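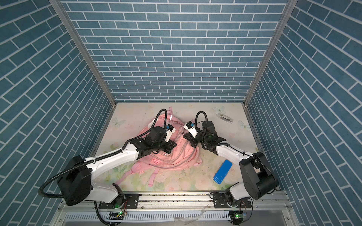 Chapter 5
Chores and Machines

Packing a school bag takes a parent very little time and almost no thought. For a machine it is a long string of small problems. The bag is soft and changes shape when it is touched. Straps fall across the zipper. A pencil case can be stiff or floppy, and a clear one is hard for a camera to make out.

Factories have used robot arms for decades, mostly on parts that are the same every time and always arrive in the same spot. A home offers neither. This chapter looks at what two-armed machines can do with ordinary belongings, and where they still fall short.

We begin with bags because they need two hands. One hand steadies the cloth while the other pulls the zipper or puts something in. If the first hand lets go too early, the opening closes up. Section 5.2 follows a trial at Kutville in which the Suvent program was given 100 bags to pack. Section 5.3 compares the cost of that work with the cost of paying a person to do it.
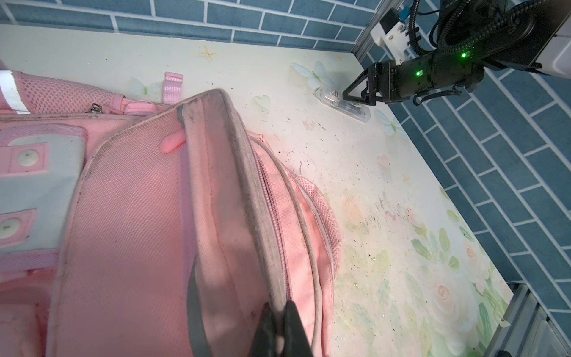

Teresa Keogh takes a harder line on all this, and told the authors that a machine which packs a bag but can't find the missing lunch box has not done the chore. Her point comes up again in Section 5.4, under the heading of finished work.

Before reading on, choose a chore you did this morning. Write down each step, including the ones you did without looking. Keep the list for the exercises at the end of the chapter.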